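Small Studios, Long Winters
September 8, 2024
By the Vorkside staff

Kutum has been in early access for 5 years, and the final version comes out in October. It's a trading game set along a frozen river, and it has always been slow.
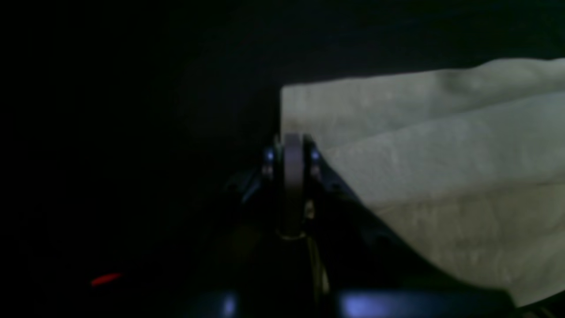
Its studio, Nistomow, began with two people and now has nine. The last big patch fixed 331 bugs, most of them in the ferry routes. Players had been asking for that since the second winter map.
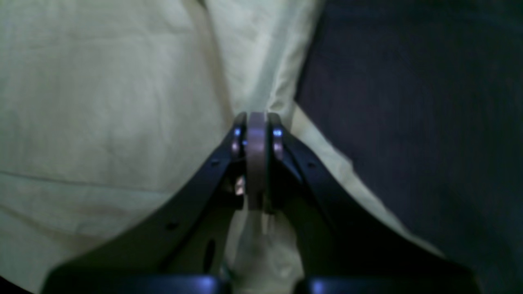 Saves from the old builds won't carry over. Some 1,679 players are on the test branch now.
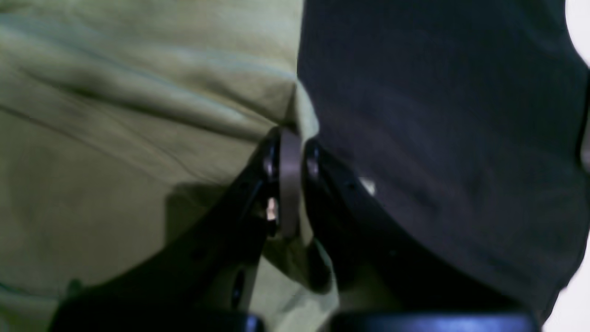 What's left to do

Controller menus still need work, and the harbor music loops too soon.

Recent stories
Haddadin gets a co-op mode
Five card games for short trips
Our strategy game mailbag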